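Handout 4: Mesh radio links for small unmanned aircraft
Ji-hoon Ryu
18 Jan 2026

A mesh network has no fixed base station. Each aircraft carries a node that forwards traffic for the others, so the loss of one link does not end the mission. The cost is airtime, as every relay hop sends the same packet again on a shared channel.
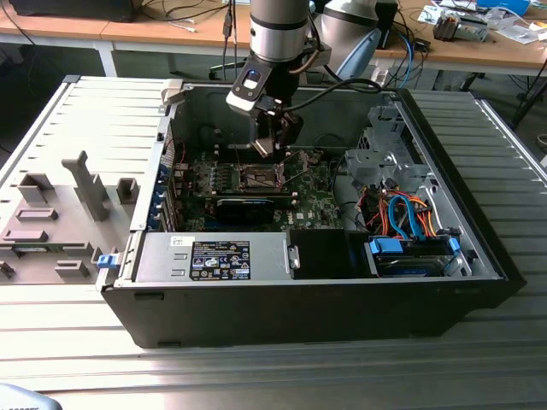

Let T be the single-link rate. With all nodes on one channel and in range of each other, a path of n hops carries at most T/n. For T = 30 Mbit/s and two hops, the limit is 15 Mbit/s before protocol overhead.

Routing may be proactive or reactive. Proactive nodes keep a full table and switch quickly. Reactive nodes search for a path when they need one - this saves airtime but adds delay to the first packet.
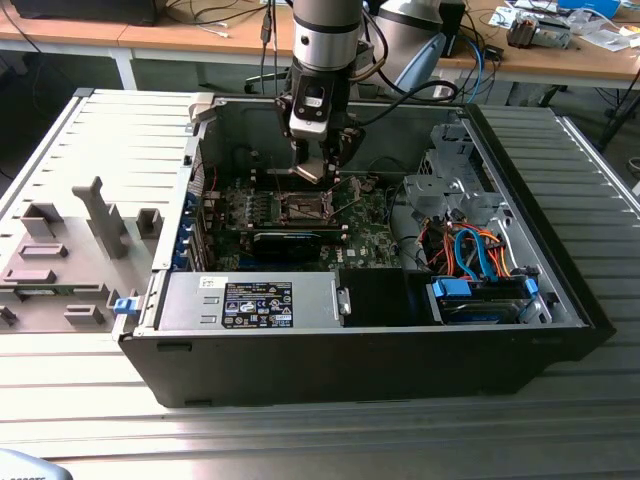

Fig. 2. Open tower with the gripper over the empty CPU socket.

Range depends on antenna attitude. A vertical whip has a null along its axis, and a banked turn can point that null at the ground station. The Traltier test log used in class shows 47 dropouts, most of them in turns.
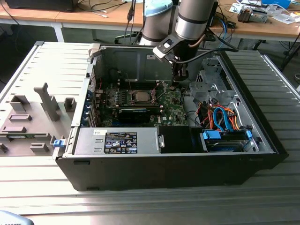 Two antennas set at right angles reduce the problem. They add mass, and the second cable must be kept clear of the motor leads.

Onboard processing changes the link budget. If the aircraft sends detections in place of raw video, the load falls sharply and more hops become usable. The processor must then be chosen for power draw and cooling as well as speed. A desktop part such as the one held between the gripper fingers, with its flat metal heat spreader, suits a ground station better than a small airframe.
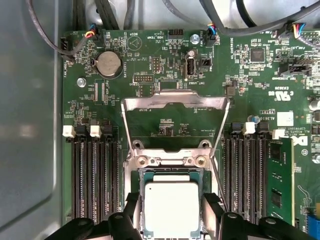
Ground station software merges the tracks from all aircraft. Each message needs a time stamp from a common clock, or the merged track will jump. The merge usually runs on an ordinary computer, and the hinged load plate standing open at the socket is the part that clamps its processor down. Boards for flight use mostly have the processor soldered, to resist vibration.

Reading: Yook, notes on the Semon relay trials, section 2.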